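Stindcombe Robotics Short Course
Handout 6: Teaching by showing

Last time we wrote waypoints by hand and everyone agreed never to do it again. This week the robot learns from you, so any bad habits it picks up will be yours.

Two ways in

Hand guiding (some books say kinaesthetic teaching). You take hold of the arm, it goes limp, and you drag it through the job. Quick to learn, good for big simple paths. Your own hands tend to block whatever the cameras need to see, and people lean on the wrist without noticing.

Remote control. You move a leader arm or a handset and the robot follows. Slower for the first 15 minutes, during which you will feel about four years old. The recordings are cleaner, and what the cameras saw is what the policy will see later.

What gets stored

Joint angles, gripper opening, camera images, time stamps. Your intentions are not stored. If you paused over the part to think about lunch, the pause goes in as technique.

The Plurero set has 3,000 demonstrations and a good many of them contain lunch.

Practical: the open PC

Work in groups of 2, one driving and one watching the emergency stop. The tower lies on its side with the panel off. Come down from above, slowly, with the wrist clear of the drive cage, and line the fingers up over the CPU socket before you go any lower. Retention brackets bend, and so do socket pins - the second kind of bending is the expensive kind.

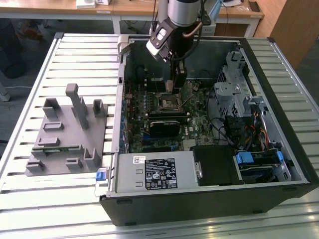

Before you press record

Home the arm. Check the cable along it has slack. Agree out loud what counts as finished, then stop recording when you get there.

Throw away a run if you bumped the case, even a little. Keep a run where you missed and corrected neatly - the robot will miss too, and needs to have seen the way back.

Reading for next time: Forel notes, section 2.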